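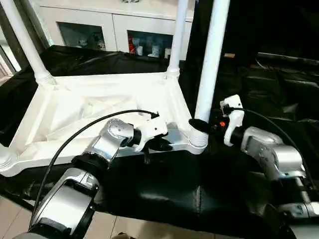
About Astport

Astport is a shared workshop with 11 members and one long-running joint build, a two-arm assembly bench we call Jevell. Members pay a monthly fee, bring their own projects, and may book the machine tools once they have been signed off on them. Jevell belongs to the workshop as a whole. Any member may work on it, and most have at some point.

What Jevell does

The bench carries a pair of jointed arms, each with a parallel gripper, working over a table. The task is flat-pack assembly: plastic legs into a plastic base, the sort of rack that a person puts together in a few minutes without reading the leaflet. It suits us for several reasons. The parts are cheap, light and hard to damage. They are also awkward. A long tube held at one end behaves like a lever, and a small angular error at the gripper becomes a large one at the tip. The sockets are tight enough that a leg which is nearly straight will go part of the way in and then stop.

One arm on its own can place a leg but cannot hold the base still while it does so. We tried clamps for a while. They worked, but every change of part meant a change of clamp, and we were spending more time on fixtures than on the machine. The second arm replaced them. It steadies the base or supports the leg low down, near the joint, while the first arm does the pushing.

How it is built

The arms were bought complete. Nearly everything else was made or adapted in the workshop: the mounting, the cable runs, the finger pads, the control program and the parts of the safety circuit that we were competent to make. The remainder of the safety circuit was fitted by Botar, who also inspect it.

Cabling to the grippers runs outside the arms in long free loops. Internal routing would be tidier. External loops can be replaced in an evening, and on a machine that is altered as often as ours we have kept it that way. The rule is that a loop must have enough slack for the full wrist rotation and must never be tied to a moving part at both ends.

The table is covered in black cloth. White parts on a pale bench gave the vision code a good deal of trouble with edges, and the cloth was the simplest cure. It does crease, and shiny folds sometimes return a highlight that the software takes for an edge, so anyone starting a session is asked to pull it flat first. A matt replacement has been on the shopping list for some time.

Mohit Bisht wrote the first version of the grasp planner and still maintains it. Finger pads are Maricel Abella's work. She has been through smooth rubber, foam and several textured surfaces, and her notes on each are in the folder by the compressor. The short version is that a textured face holds a tapered part better than a smooth one at the same force, and a compliant face forgives a poor approach.
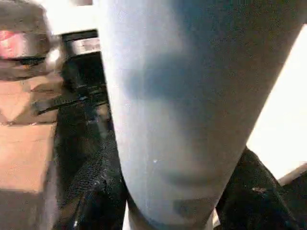
Gripping force is set per part and stored with it. Too little and the part turns in the fingers as soon as it touches something; too much and a thin wall goes oval, after which it will not enter a round socket at all. New parts start at the lowest setting and are brought up in steps until a lift, a tilt and a light sideways knock can all be got through without slipping. The figure is then written on the card and in the settings file. If the two disagree, the card is taken as correct until somebody has repeated the test.

Records

Every attempt at a joint is logged with the part, the force setting, the approach angle and the result. The log currently stands at 3264 entries. Failed attempts are kept, including those caused by a person leaving a spanner on the table. Florante Lumbao looks after the database and will export any section of it for a member who asks.

We do not publish a success rate. The parts, pads and software change too often for a single number to mean much, and the early entries were made with one arm.

The logging has been useful in ways we had not planned. It showed that a large share of jammed legs came from the base creeping on the cloth between one leg and the next – a matter of millimetres – and that the planner was still using the position it had measured at the start. It now measures again before every leg. The cycle is slower as a result.

Order of work

There is a standing disagreement about how the sequence should run. At present the base is located first, then the legs are fitted singly, with the loose ones laid side by side within reach of the right arm. The left arm stays close to the base throughout.

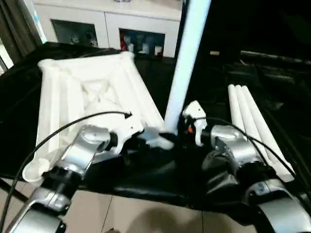

Wilfredo Castillo would rather the arms swapped roles halfway through: "The right arm does all the reaching and its wrist is near its limit by the last leg. Turn the job round and neither of them has to stretch. The planner can cope with it, we just haven't written the handover." Friederike Diekmann has drafted the handover, and it will be tried on the bench once the present set of tests is finished. Her draft puts both arms in a holding state while responsibility for the base passes between them, with a timeout of 400 milliseconds. If neither arm confirms, the program stops and waits for the operator.

Using the bench

Jevell is available to members on Wednesday evenings and at other times by booking. Two people must be present when the arms are powered, one of them at the stop button. Speed is limited in software during any session where hands may be inside the working area. The limit is not to be raised without asking Friederike.

Tools, spare pads and the parts for fitting are kept on the shelves and go back there afterwards. Broken pads go in the tin, labelled with the part they were used on. Maricel would like to see them before they are thrown away.

Joining

The workshop takes on new members when there is bench space. No experience of robotics is needed, though some patience with calibration is. Applicants come for an evening, are shown the machines and the log, and usually end up helping with whatever is on the table. The next induction is in July. Those who want to work on Jevell's software should bring a laptop; the control program is kept on the workshop's own server, under the name Navarro, and read access is given on the first night.

Workshop rules, the tool list and the current fees are on the Membership page.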